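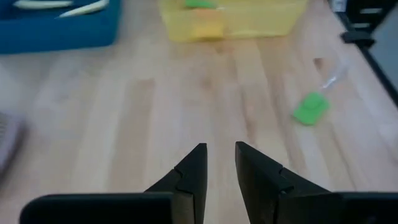
*Light wooden tabletop with strips in several shades*

## Refinishing a wooden worktable: is oil acceptable over an unknown existing finish?

**Seul-gi Yeon** - February 28, 2023

Our office in Prandport has a shared worktable with a light wooden top made of long, narrow strips. The surface has become dull, and cups leave pale rings that remain for several days. No record of the original finish was kept when the table was purchased secondhand from Stimberg.

I have been asked to restore the top before the end of the lease. A colleague recommends hard wax oil applied directly over the present surface. The supplier, Urico, was unable to confirm whether this is suitable without knowing what is already on the wood. Is there a dependable way to find out, and must the whole top be sanded? The budget for materials is $78.

---

**Nam-gil Song**

Please test the finish before purchasing anything. Choose a place on the underside, provided it was finished in the same way as the top, and proceed as follows:

1. Place a few drops of water on the wood. If they soak in within 15 minutes, the surface is bare or the old oil is worn out.
2. If the water beads, apply a little denatured alcohol with a cotton swab. Shellac will soften and turn sticky.
3. If alcohol has no effect, try lacquer thinner in a fresh spot, with the windows open. Lacquer will dissolve. Varnish and polyurethane may wrinkle or show no change.

Hard wax oil must reach the wood fibers in order to bond. Over polyurethane or lacquer it will remain tacky and will eventually rub off on sleeves and paper. In that case the whole top should be sanded evenly, as partial sanding leaves visible borders. Over an old oil finish, a thorough cleaning and a light sanding are normally sufficient.

Apply 2 thin coats and wipe off all excess. Rags used with oil can ignite on their own - lay them flat outdoors to dry before disposal.

---

**Cheon968**

We used furniture polish on ours and it looked fine for a while. The rings came back. I would sand it.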